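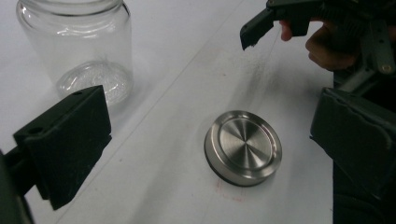 Can you put the jar lids in the dishwasher?
Top rack is fine for the stainless ones, but pull the seal out first if it comes out, and dry it seperately.

Jars and lids - the pantry sort-out, 13/01/2018

Quick page, no time for a proper write-up. We went through every jar in the place. Pantry, shed, the cupboard over the fridge that needs a step stool. 129 jars all up, 21 lids with no jar to go with them. Kept most of it. Gallery for the family and anyone else who asked what we use for dry goods.

Brushed stainless lid, flat top with fine rings, and a clear glass jar to go with it. Jar's empty, ready for filling. My favourite sort for lentils and rice, you can see at a glance when you're getting low. Threaded neck, thick base, takes a knock.

Label goes on the glass, never the lid. Lids wander. Learned that with the icing sugar and the cornflour.

The Toprak ones are the oldest, had them since the old house. Zuteo are the tall ones, good for spaghetti, bit tippy. Truller lids fit the Ivov jars if you don't mind a quarter turn of slop - fine for pasta, no good for flour, the moths get in.

Sizes, as people keep asking: the small ones hold 455 mL, which does a bag of sunflower seeds with a bit of room on top. Big ones I haven't measured. Bigger than a bag of oats anyway.

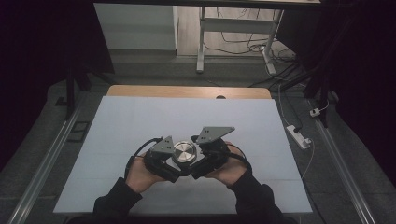

Anything metal gets a wipe round the rim before it goes back on a jar. Warm water, drop of vinegar, old tea towel. Flour gets into the grooves and sets like cement otherwise. Leave them out to dry for 30 minutes, longer if it's humid, then match them up.

Dented lids went in the recycling. So did the ones with rust under the seal. Plastic ones with a crack, same. A few odd ones kept for the kids' paint water, colour doesn't matter there.

Smell test on the old seals too. Curry powder never leaves. Those lids stay on the curry powder jars now, end of story.

Spare lids are in the shoe box, bottom shelf, left side. If you've got a wide-mouth jar going beggng, let me know. Doing the spices in April, will add more pics then.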